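VIRKPORT, November - Catusden today released Nyanda, a method for teaching robot arms to sort small, tangly stuff. Jewelry first. Demonstrations come from people using hand-held grippers at home, one in each hand, no robot needed.

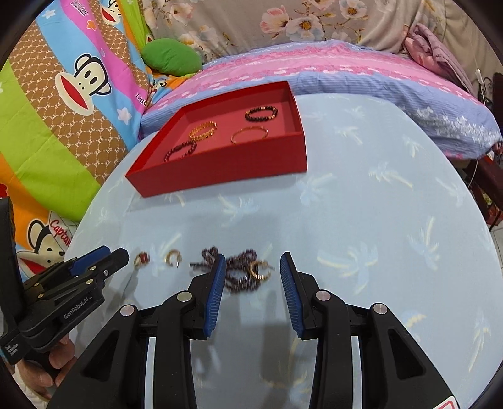
Hand-held grippers at a table of jewelry, with four bracelets in a tray.

Result: over 400 demonstrations, 6 kinds of item, 70 percent of test picks right on the first try. Older method needed twice the data, says lead author Shirley Poirier.

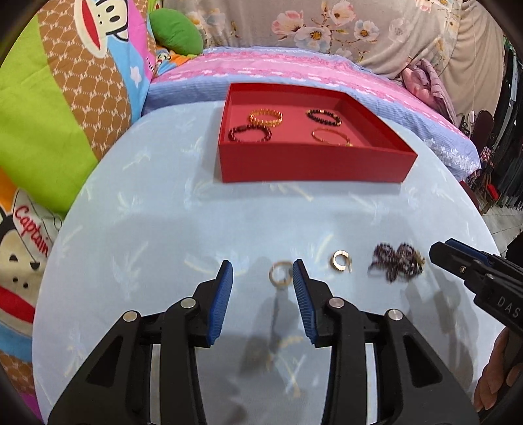 Thin objects are still the weak spot. Nyanda learns from both hands at once, so one model decides wich gripper goes in and from what side. Beads slump when pinched, and a looped cluster like the dark one by the right-hand gripper has no obvious grasp point. A hoop standing on the cloth is easier. Bangles lying flat, not yet.

Code and data out later this month. Press contact: Asger Ladefoged, Catusden.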